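# The Dondgate Mandible

The specimen came up from the lab store at Dondgate on May 31, 2026, under accession number 151, with a loan form that gave the wrong tooth count. 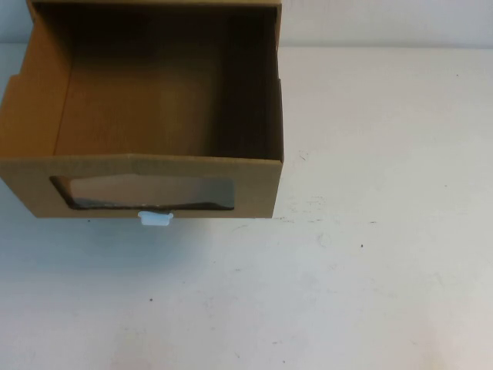

Wian Jacobs wrote back within the hour that the tooth count was correct, that the form had been checked against the original register, and that if the Grunmont lab was seeing a different number then the Grunmont lab was looking at a different jaw.

Lerato Van der Merwe read the message and went back to the bench. The specimen lay on its foam ring under the lamp. It was the left half of a lower jaw, hominin, broken behind the last molar and again just short of the midline. The register entry, copied out on the form, read: left hemimandible, adult, two molars in place, sockets for two premolars, cave breccia adhering to inner surface. She had three molars in place. The third was set low in the bone, with its crown barely clear of the socket rim and its cusps unworn.

She typed her answer.

"Three molars. M3 partly erupted. No wear on the cusps. Roots probably not closed, will confirm on the scan. This individual wasn't an adult."

She attached nothing. She put the jaw on the scanner stage, set the voxel size, and started a run that would take most of the evening.

The Le Roux site had been worked for two seasons before the roof was judged unsafe. In that time it produced animal bone by the crate and very little else: antelope, baboon, porcupine, a hyena skull with the palate missing. The hominin material fit in one drawer. The jaw was the largest piece in it, and almost everything written on the site rested on the jaw, because the jaw was the only piece with a firm position. It had been lifted from the lower breccia, under a flowstone that had since been dated. Anything under the flowstone was older than the flowstone. The rest of the drawer came out of miners' dumps and could have been any age.

An adult jaw from under the flowstone, with teeth that small, meant a small-toothed population living there early. That was the argument. Wian had made it in his thesis and again in two papers, and it was a reasonable argument if the jaw was an adult's and if the jaw was from under the flowstone.

The scan finished after dark. Lerato stepped through the slices from the tooth row downward. The third molar had open root tips, wide and thin at the margins, like the end of a cut straw. The first and second were closed. She saved the slices and looked at the breccia on the inner surface. It was a thin crust near the break, paler than she had expected. The lower breccia at Le Roux was described as dark red-brown with manganese staining. The crust on the jaw was closer to pink, and on the scan it was full of tiny rodent bones.

She pulled up the site monograph. Rodent bone in quantity was listed for the upper breccia only. An owl had roosted there once the shaft opened.

Wian called in the morning.

"The open roots don't matter," he said. "Tooth size is fixed when the crown forms. Adult or adolescent, it's the same crown."

"I agree about the crown."

"So the argument stands."

"What color is the lower breccia?"

He didn't answer at once. She could hear a door and then a different kind of quiet, as if he had walked out of an office and into a corridor.

"Red-brown," he said. "Manganese on the fracture surfaces."

"This is pink. It has microfauna in it."

"Then it isn't the jaw."

"It has your number on it."

"What's the ink like?"

She had looked at that already and had been waiting to see whether he would ask. Every piece from the Le Roux seasons was numbered in brown ink on a strip of white lacquer, with a bar through the sevens and a short foot on the ones. The number on this jaw was black. The ones were plain strokes. Where the lacquer had chipped she could see a second layer beneath it, and under magnification there was a trace of brown at the edge of the chip.

"Black," she said. "Over an older label."

"Can you read the older label?"

"Part of it. I need the Trudik."

The Trudik was the lab's infrared imager, a gray cabinet that was used mainly for burned bone. Carbon black absorbed in the infrared and iron-based brown mostly did not, so it was good at reading black ink under dirt and poor at reading brown ink under anything. Lerato knew this and tried it anyway. The black number came up sharp. Beneath it there was nothing. She switched to the ultraviolet lamp, where the older ink quenched the glow of its lacquer, and worked along the chipped edge in short exposures. By the end of the session she had one digit and half of another. The digit was a 3. The half could be a 0, or the left side of a 6 whose top had flaked off.

She sent the exposures to Dondgate with a note on the settings.

Wian's reply came after two days. It was longer than his earlier messages and contained no argument. He had gone through the register page by page. Number 30 was entered in the second week of the first season: left hemimandible, juvenile, third molar erupting, upper breccia, from the owl deposit. There was a penciled check beside it and the word *drawer*. Number 151 was entered a year later, in a different hand, in December, and read as the loan form read. He had then opened the drawer. There was a card for number 30, and the card sat on an empty foam ring.

He had gone on to the faunal crates. There were a great many of them, he wrote, and he had started with the baboon.

Lerato considered what followed from it. If the jaw on her bench was number 30, it was from the upper breccia and younger than the flowstone, and small teeth in it were no surprise to anyone. The real 151 was then somewhere else, or had been sent somewhere else, and had not been measured since the first publication. The published crown measurements might be from either jaw. She took her calipers and measured the first and second molars, length and breadth, each of them three times – then compared the means with the table in Wian's thesis. They matched to a tenth of a millimeter.

She wrote that down in the condition report, under remarks. She did not put it in a message. She thought about it over lunch and then called him, and read him the figures.

"Those are my measurements," he said.

"Yes."

"I measured the one labeled 151."

"It was probably relabeled before you got to it. The black ink has aged. There's dirt in the cracks."

"I never looked at the breccia. I looked at the teeth." He breathed out. "I had the register. It said lower breccia, so I wrote lower breccia."

"It also said two molars."

"I took the third for a register error. People missed them when they were low in the bone. I put it in a footnote."

She found the footnote while he was still on the line. It was on the page after the table and it was one sentence long.

"On the form I wrote what the register said," he went on. "When you sent three, I should have remembered. I'd been saying two for so long that I answered from that."

They agreed on the order of work. She would take a sample of the crust, as small as the permit allowed, and have it thin-sectioned next to reference blocks from both breccias. He would finish the crates. Neither of them would write to the journal until the section was back. He asked her to keep the jaw at Grunmont under the number it had arrived with, so that the paperwork stayed in one piece, and she said she had planned to.

After the call she cut the sample. It came away cleanly from behind the second molar, a flake the size of a lentil, and left a pale spot on the bone. She logged the position and the mass, bagged the flake, and wrote 151 on the bag. In the remarks column she wrote: *number provisional, see exposures.*

The message from Dondgate was there when she logged in the next day. He had found a left hemimandible in the ninth baboon crate, wrapped in newsprint, dark red-brown, with two molars. There was no label on it. The molars were very large.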